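Zonduston Residential Services
Housekeeping Supplies and Linen Room: Inspection Checklist
Site: Dindau House, Room 419
Inspection month: February
Frequency: monthly, before the evening shift

Rating: S = satisfactory, A = action needed, N/A = not applicable

1. Access and floor
Door opens fully and closes without force: S
Floor dry and clear of boxes: S
Comment: One carton of hand soap was moved from the doorway to the lower shelf during the inspection.

2. Cleaning chemicals
Original labels in place and legible: S
Caps tight, no residue on bottles: A
Comment: Residue on the neck of the glass cleaner. Wipe down and replace the cap. Safety data sheets are in the binder and current.

3. Cloths and table coverings
Hems stitched and lying flat: S
No frayed edges or loose threads: A
Cloths free of lint before folding: A
Color groups kept separate: S
Comment: Microfiber cloths with a sound hem may stay in service. Any fabric with a ragged edge is to be withdrawn, including pieces cut down from larger items. Loose fibers collect on other textiles and can clog the dryer filter. 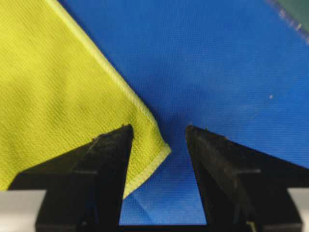 Withdrawn pieces go into the bin marked Stekenel and are not to be reused as floor rags. Staff should check each cloth on both sides, paying attention to the corners, where stitching tends to give way first. Fabric softener must not be used on microfiber at any time.

4. Laundry equipment
Dryer filter cleaned after each load: A
Power cords undamaged: S
Comment: The filter log has 2 missing entries. The shift lead is to review the log weekly until the next inspection.

5. Storage
Heavy items below shoulder height: S
Shelving fixed to wall: S
Step stool stable, treads intact: N/A
Comment: The step stool is out for repair. Upper shelves are not to be used until it is returned.

Follow-up
Items rated A are to be corrected within 5 working days and reported to the Negi office. Replacement cloths may be ordered in packs of 100 on the standard supply form.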